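Section 3: Putting the Trulstead worktop together

I've fitted a fair few of these now, so what follows is the order I use at home, which differs a bit from the leaflet in the box.

You'll want the two grey panels, the bag of Pimetti clips, a soft cloth and a tube of Nudex filler in the matching shade.

1. Lay both panels face up on the base units and wipe the meeting edges. Crumbs of packing foam love to hide in there!

2. Push 3 clips into the left-hand panel, spaced evenly from front to back, till they click.

3. Slide the right-hand panel across (slowly, and get someone to hold the far end if you can) until the edges touch.

4. Run your fingertip along the join. If one side sits proud, wind the foot underneath by a quarter turn and feel again.

5. Squeeze a thin bead of filler along the join, smooth it with the cloth and leave it alone for 90 minutes. Go and have a cup of tea.

Caution: keep kettles and toasters off the join until the filler has set.

Note: on the older Kelemen base the feet are stiff, so I use a 27 mm spanner on them.

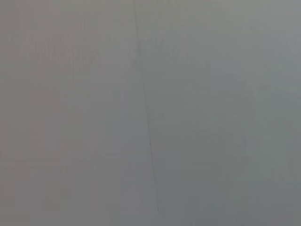
Can I use the worktop the same evening?
Light things like plates are fine once the 90 minutes are up, but I'd leave anything heavy until the next morning.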